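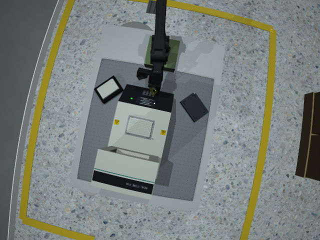
4.3 Marked Zone and Bench Clearance

Applies to Sivesent bench cells fitted with one arm and one real-time PCR machine. Complete section 4.2 before starting.

1. Lay yellow floor tape on all sides of the table. Overlap the tape ends at the corners. Do not leave gaps.

2. Set the reduced speed limit to 300 mm/s. This limit applies whenever a person is inside the tape.

3. Place the PCR machine on the perforated work surface. Keep the warning labels on the deck uncovered and readable.

4. Place the plate and the empty holder on opposite sides of the machine. Neither part may sit under the path of the lid.

5. Jog the gripper to the hover point over the machine. Check that the fingers clear the panel by at least 27 mm.

6. Open and close the lid once with the arm parked. Record the result on form 3628.

NOTE: The plate and holder do not have to be square to the machine. Teach each position as placed, then lock it in the Tadden controller.

CAUTION: Do not reach over the sample block while the arm is enabled. Press the stop button first and wait for the drives to switch off.

CAUTION: Floor tape is a visual marker only. It does not stop the arm. Where the site risk assessment calls for a guard or scanner, install it as described in section 17.

Repeat steps 5 and 6 after any change to the gripper, the table, or the machine position.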